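Wednesday, playtest notebook, Dernen (card game, two player build)

Right, writing this up before I forget it all, because last time I left it three days and half my notes said things like "fix the bird".

Played four games tonight with Thenmozhi, all with the new market row and the trimmed deck. The deck is now 178 cards, down from whatever silly number it was in the winter, and I can already feel the difference. You see your own stuff! In the old build I could put a Talville Ferryman in my pile and go a whole game without meeting him again. Tonight he turned up in three games out of four and was a proper nuisance in all of them.

Game one. I took river cards, Thenmozhi took forge. Starting life is still 36 each. She got to her second forge on turn three and I thought I was dead, but river has enough delay in it now that I crawled back and won with 2 life left. Lovely game, quite long. Thenmozhi's comment was that she felt ahead the entire time and then lost, and she wasn't sure whether that was good or annoying. Need to think about that. I suspect it's the Ebb card (pay two, return any building to hand) being too cheap. Against forge it eats a whole turn, and she gets nothing back for it. Try it at three next week. Or keep it at two and let the owner draw a card? I like the second one more but it needs more words on the card and that box is already full.

Game two, swapped sides. Forge wins in a landslide. I got Rathjen Bellows on turn two and then just made everything one cheaper for ever. This is the third session in a row where early Bellows has ended the game. It's getting changed. Options I scribbled down at the time:

Bellows only works on the first card you buy each turn.
Bellows costs four instead of three.
Bellows burns out after three uses (needs counters, ugh).

First one is the cleanest. I've written it straight on the sleeve in marker so we're stuck with it for now.

Stopped for food after that and argued about the name of the wasteland faction, which is still called Zarel on the cards and "the brown ones" by everybody who has ever played it. I like Zarel. Thenmozhi says it sounds like something for indigestion.

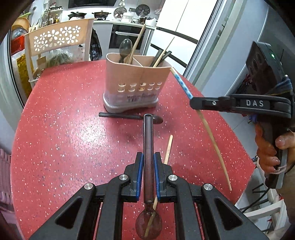

Spoon, chopstick, holder, red table.

Game three was the first proper outing for the brown ones in this build. They're meant to be the graveyard faction, so you throw your own cards away early and get paid for it later. In practice I threw my own cards away early and then sat there. The payoff cards all want ten in the discard, and with a smaller deck you reshuffle before you get there! Completely obvious now. I cut the deck and never went back to check what that did to anything counting discards. So either the threshold comes down to six or seven, or Zarel gets a separate pile that doesn't reshuffle. I quite fancy the separate pile. Call it the Waste, put it beside your play area, cards go in and don't come out unless something says so. It gives them something physical to build up, and the other player can see it coming.

Rules question that came up in the middle of this: if you discard a card as a cost and the reshuffle happens during the same action, does it count? We played yes. Rulebook says nothing. Add a line.

Game four, same decks but with the Waste pile bodged in on the fly and the threshold at seven. Miles better. I hit it on turn six and got to do the big stupid thing with Hollow King, who came down and wiped her two best buildings, and she still won because she'd kept a Ferryman back. That's the kind of ending I want more of. There was actual shouting.

Timing: game four took 70 minutes, which is far too long for what's supposed to be a weeknight game, though we were stopping to invent rules. Game two was over before my tea was drinkable. I didn't time the others, must remember to start the clock.

Small stuff:

The forge and river icons look the same in lamplight. Make the forge one solid.
Typo on Quiet Harbour, "you may may draw".
Market row at five cards feels right, leave it alone.
Nobody bought Toll Road in any game, same as last session. Either drop it to one or bin it. I keep defending this card and I can't remember why.
Sleeves splitting on the starter cards, need another pack.

Thenmozhi wants to try a draft at the start, pick one card from three, pass the rest, so the decks aren't so fixed going in. I said no and then thought about it all the way through washing up and now I think she's right. It would also hide the Bellows problem a bit, which is a reason to fix Bellows first so we don't fool ourselves.

For next time: Ebb at three, new Bellows, Waste pile written up properly, threshold stays at seven. Leave river otherwise untouched. Want river against Zarel at least twice as we've still not played that pairing since the deck came down. Print new Zarel cards, the pencil ones are smudging.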